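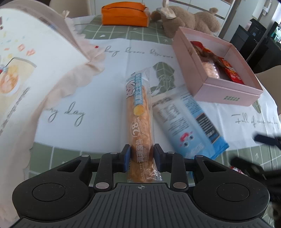 A hand-held gripper with blue finger pads holding a packaged bread roll upright

Sokar is an open-source software package for grasp planning and gripper control. It takes recordings made with hand-held grippers and turns them into training data for manipulation policies, and it includes a runtime that sends the resulting commands to a robot arm. It was written by Kedir Birhane and Ha-rang Gil and is maintained by the software firm Clollar.

Design

Sokar is divided into 2 main parts. The first, Ayala, estimates the path of the gripper from wrist camera video and works out the opening between the fingers by tracking the linkage. The second, Manov, is the planner and controller. It reads a short window of images and gripper states and predicts a sequence of 36 poses, of which only the first few are carried out before a new sequence is computed.

Soft packaging is treated as a separate case. Clear plastic film reflects light and hides the edges of the item inside, so depth readings on it are often unreliable. Manov relies on color images for such items and limits finger travel once the measured width stops changing. The limit can be set for each class of object in a configuration file.

Data

The reference data set contains 2,047 recordings of household and grocery items on cluttered tables. Recordings in which tracking is lost are flagged by Ayala and left out of training by default. The annotation tool was written by Margaux Carré.

Limitations

Tracking may drift on tablecloths with repeating patterns, where similar features are matched to the wrong place. A correction step by Odette Courtois was added in May. Sokar does not plan for two arms.

See also

Motion planning
Imitation learning
Visual odometry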